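From: utetham-workshop
To: cell-upkeep list
Subject: Re: Bushes wearing out on the small pick and place cell

Replying to the list as asked, so it ends up in the archive. The original message is below in part, and my answers follow each bit.

> We took over a Gririne cell in December, the small one with the two-finger gripper and the feeder bowl. It is a good machine when it runs. After a few hours the left finger starts to hang back and the part goes in crooked. We have cleaned the slide and changed the air line. The counter on the panel says 2676 since the last service, but we do not know who set it or what it counts.

The counter on that panel counts full cycles in hundreds, so yours is at 267,600. It does not reset by itself. Whoever did the last service has to hold the reset while the guard is open, and plenty of people forget, so treat the number as a maximum. Ours was at 2285 when the left finger began doing what you describe, and by then the bushes were well past it.

The air line was worth trying, but a slow air supply makes both fingers late. If only one hangs back, it is almost always the bush in the finger block on that side. The bush goes oval, the pin tilts inside it, and the finger sticks for a moment before it lets go. You can check this with the air off. Hold the block still and try to rock the finger up and down. A good one has no play you can feel. Ours clicked.

> Can the blocks be done on the bench, or does the whole gripper have to come off?

You can do them on the bench and leave the gripper body on the arm. Each block is held by two screws from the underside. Park the arm in the service position first, shut off the air at the valve on the cell and not only at the panel, and work the fingers by hand until they go slack. There is a little air left in the hose even with the valve closed. Put a mark on each block before it comes off. They look the same but have worn to their own sides, and if you swap them you will be setting the jaws up from scratch.

I do mine sitting down at a plain white desk in the office, away from the lathe. The parts are small and anything that drops in the workshop is gone. Keep the new bushes in a dish with sides and take them out one at a time.

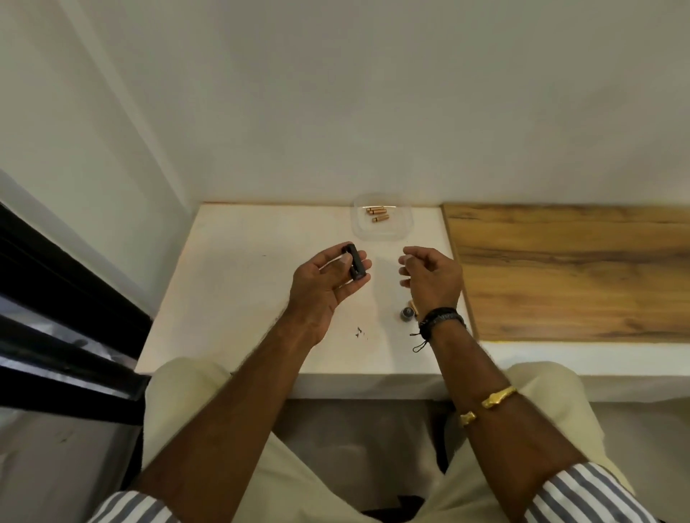 Pushing the old bush out is the slow part. Support the block on something flat with a hole in it and push from the narrow side with a drift that is only just smaller than the bush. Do not use a screwdriver. I did that the first time and raised a burr inside the bore, and the new bush went in at a slant. If it will not move with hand pressure, warm the block a little. A cup of hot water with the block in a plastic bag is enough.

Clean the bore with a dry cotton bud, then one with a drop of spirit on it, then a dry one again. The black dirt that comes out is old grease mixed with wear dust. If you leave any of it behind it gets into the new bush and you will be doing the job again by summer. Wipe the bench down between blocks as well.

The new bush goes in narrow end first. Start it with your thumb and make sure it is square before you press. It should go in with a steady push in a small vice with soft jaws, and stop flush with the face. If it stands proud, take it out and look for dirt at the bottom of the bore. Filing it down is no good, as the filings end up inside.

> What grease? The manual says "approved grease" and gives a part number that nobody sells.

We use the Bella light grease, the one in the small tube, and have had no trouble with it. A smear on the pin is plenty. The first time I packed the bush full, and in the first hour it all came out on to the jaws and the parts started slipping. If you have got grease on the jaw pads, wash them with soap and water and leave them overnight. Spirit makes the pads go hard.

> After we put the gripper back the pick position was off. Is there a way to set it without the maker's gauge?

Yes. I have never had the gauge either. This is the order I do it in.

Fit both blocks with the screws just nipped, not tight. Open the air slowly and close the fingers on a straight piece of ground bar. The bar sets the blocks in line with each other. Tighten the screws with the fingers still closed, going from one side to the other a bit at a time.

Take the bar out and run the close and open ten times from the panel at the lowest speed. Look from the front and see that both fingers start together. If one is still late, check for a pinched hose before you blame the bush.

Then jog the arm down over the feeder nest with a good part in it, stop just short, and look at it from two sides. Correct the position on the panel until the part sits in the middle of the open jaws. Save it under a new name. Keep the old position until you have run a full shift, in case you need to go back.

After that I run 40 parts at half speed with the guard shut and check every one by eye. If they are all straight I go up to full speed. If one is crooked I stop and look at the nest before touching the gripper, as the nest picks up swarf and lifts the part on one side.

> How often do you do all this?

We go by the counter now. I change the bushes on both sides at 1800 on the panel, whether they feel worn or not, and write it on the card inside the cabinet door. Changing only the worn side was a false saving for us. The other one went 7 weeks later and the whole cell had to be stopped and set again.

Weekly, I wipe the pins and do the rocking test with the air off. Monthly, I check the two screws under each block. They do work loose, and a loose block looks very much like a worn bush. I would check yours before you order anything.

On spares, the bushes from the maker come in packs and take a long time to arrive. Tse will sell them singly and theirs have been the right size so far, but measure each one when it comes. I had one batch where a bush was tight on the pin, and it would have seized if I had fitted it without trying it first. The new bush should drop over a clean pin under its own weight before it is pressed in. It closes up very slightly in the bore, so a bit of looseness on the bench is right.

> The last owner left a note saying "do not touch left stop screw". Do you know why?

That will be the open stop on the left finger. It sets how far the finger goes back, and on the older cells it also decides when the sensor sees the jaw as open. If it is moved by even half a turn the panel gives a gripper fault at random, mostly when the cell is cold in the morning. I would leave it alone as the note says. If it has been moved already, wind it in until the sensor light goes out, then back until it comes on, then a quarter turn more, and lock it with the nut.

If you still have a lag on the left after new bushes, send the list the time between the close signal and the closed sensor for each side. It is on the second page of the panel under timing. Anything where the two sides are far apart with good bushes points to the cylinder seal, and for that the gripper does have to come off. I have the notes from when we did ours and can type them up.

Utetham workshop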